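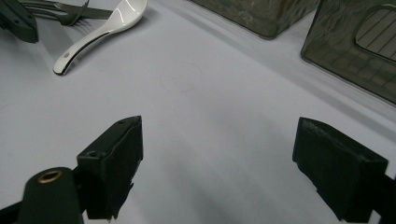
Shagufta Cheema

Bondska Two-Finger Gripper

Can a machine clear your table yet? Sort of. It can clear some of it, if you're patient and you weren't planning to use the kitchen.

The Bondska is the gripper we sell to people who want to find out for themselves. Two black fingers, facing each other, that open wide and close on whatever you've put between them. We think a fork, a spoon and a table knife make a better test than any brochure, so that's how we try out our equipment.

How it does with chores:

Soup spoons. A white ceramic one, glazed and shiny, is harder than it looks. Go for the handle. Going for the bowl is how you learn what replacement spoons cost.

Forks and knives. Fine when they're apart. When one is lying on top of the other, expect to get both, or the wrong one, or a nice firm grip on the table.

Plastic containers. Smoky see-through plastic gives most vision software a hard time, and a pale tabletop doesn't help it much. Once the software agrees that a container exists, the fingers handle it well enough.

Wiping off rings and stains. No. It's a gripper. Buy a sponge.

I ran it through 70 table-clearing attempts in June and got 61 I'd call a success. My teenager would do worse on attitude and much better on time. The other attempts mostly involved cutlery, and one involved my coffee.

What you get: the gripper, a pair of fingers, mounting screws and a printed setup guide that is 7 pages long, one of them blank. Spare fingers are sold in pairs. It fits the Vonurari arm with no adapter and the Jitilano arm with one (sold separately, sorry). It does not fit the Shi, whatever the forum says.

Rated load is 500 grams. That covers most of what's left out after supper and does not cover the casserole dish. Please don't send me videos of the casserole dish.

Shop-floor buyers: sorting small parts out of a bin goes about like the forks. Spread them out first and you'll both be happier.

Filed under: Grippers & End Tools / Tabletop / Household Tasks

Contact us | Shipping & returns | © Bondska | Back to top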